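Botura abre al público su archivo de memorias de barrio con 120 relatos de infancia

2025-01-02 | Por Rūta Dambrauskienė
Tiempo de lectura: 2 minutos

La asociación cultural Botura presenta «De qué calle vienes», un archivo oral con los recuerdos de infancia de vecinos y antiguos vecinos de Brernalthorpe. La colección reúne 120 relatos grabados y transcritos, acompañados de 968 fotografías familiares, y desde hoy puede consultarse en la sala de lectura de la calle Stostham y en la web de la asociación.

¡Ha sido un trabajo larguísimo y precioso! Las entrevistas empezaron con una sola pregunta, dónde jugabas de pequeño, y de ahí salieron la panadería de la esquina, las hermanas que compartían abrigo, el cine que cerraba los lunes y hasta una discusión, todavía sin resolver, sobre el nombre de la fuente vieja. Varios participantes vivieron en el barrio muy pocos años y lo describen con más detalle que la ciudad en la que se jubilaron.

«Mi padre y yo contamos la misma inundación y parecen dos inundaciones distintas», explica Mirsad Gashi, que grabó su relato junto a Tihomir Gashi. «Hemos dejado las dos versiones y me encanta que estén juntas».

El archivo conserva también el fondo Zakharchenko, un conjunto de 2.492 cartas y postales enviadas por familias que se marcharon y siguieron escribiendo a sus antiguos vecinos. Declan Bloxham ha coordinado la ordenación por calles, un criterio que permite leer seguidas las cartas de un mismo portal (y comprobar cuántos chismes viajaban por correo). 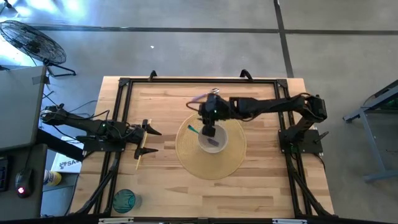
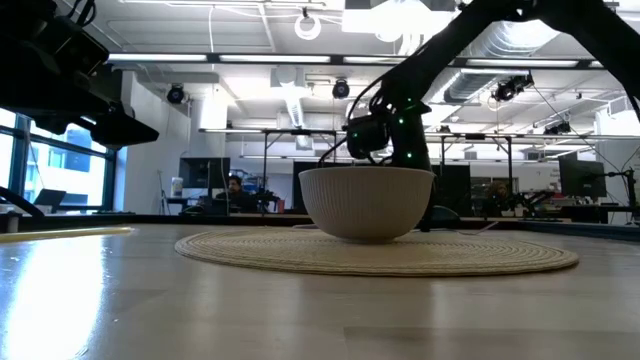 La segunda fase arranca en febrero y estará dedicada a las cocinas de la infancia: qué se comía, quién servía y en qué orden se sentaba la familia. Se celebrarán encuentros de unas 30 personas en la sala de lectura, y cada asistente podrá traer un objeto de casa con su historia. Valen las piezas más corrientes, desde una taza blanca hasta un bol acanalado sobre un mantel individual redondo, porque los mejores relatos suelen empezar por cosas así. Los objetos se fotografían y vuelven a casa con sus dueños el mismo día.

Diarmuid Ó Súilleabháin dirigirá las grabaciones de esta nueva etapa. Quien prefiera contar su historia por escrito puede entregarla en la sala, a mano o a máquina, con el nombre de la calle en la primera página. La participación es gratuita y no hace falta haber nacido en Brernalthorpe.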